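Clollico Household Word List
README, version of 2021-06-03

What is in here

Clollico is a list of English names for everyday kitchen and table items, with the name each contributor uses at home. It covers 681 items and 1,334 names. The list was put together for people who write recipes, shop labels and school worksheets and want to know which word their readers are likely to use.

The main file is words.csv. Each row is one name for one item. The columns are:

item_id – a number, fixed once given
name – the word or phrase as the contributor wrote it
area – the town or district the contributor gave
age_band – under 30, 30 to 59, 60 and over
note – free text, often blank

Spelling has been left alone apart from capitals. If two people spelt a word differently there are two rows.

How the names were gathered

Most came from a paper form handed out in Clerley in February. Each person got up to 400 prompts, split over several sittings. The rest came in by email and were typed up in the same layout. The Benjelloun set, an older list of cooking words, was merged in later and its rows are marked B in the note column.

Bowls, cups and mugs

This group gave the most trouble. We asked for a name by use and by size, never by colour, and people still answered with things like "the big orange one".

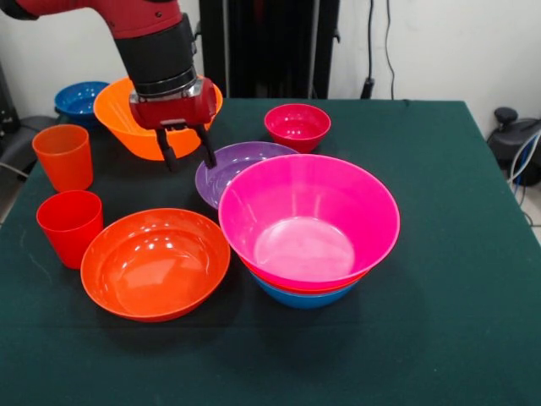

Flosex wrote in to ask why "basin" and "bowl" share an item when a basin, in that household, is only ever for puddings or washing up. The same message said that "beaker" should be kept apart from "cup", as a beaker has no handle.

Both points were taken in part. Beaker now has its own item_id. Basin stays with bowl, but the pudding and washing-up uses are given in the note column – search for "use:" to find them.

Known gaps

Names for cutlery are thin, and serving spoons are missing altogether. The 60 and over band is larger than the other two put together. Area is blank for the emailed rows unless the sender gave it. Item numbers from 700 upwards are kept free for baking tins, so the numbering jumps.

Using the file

The file is UTF-8 with commas between fields. Some notes contain commas and are in double quotes. Older spreadsheet programs may turn the age bands into dates on opening; import that column as text.

You may copy and change the list if you say where it came from. Corrections should give the item_id and the area.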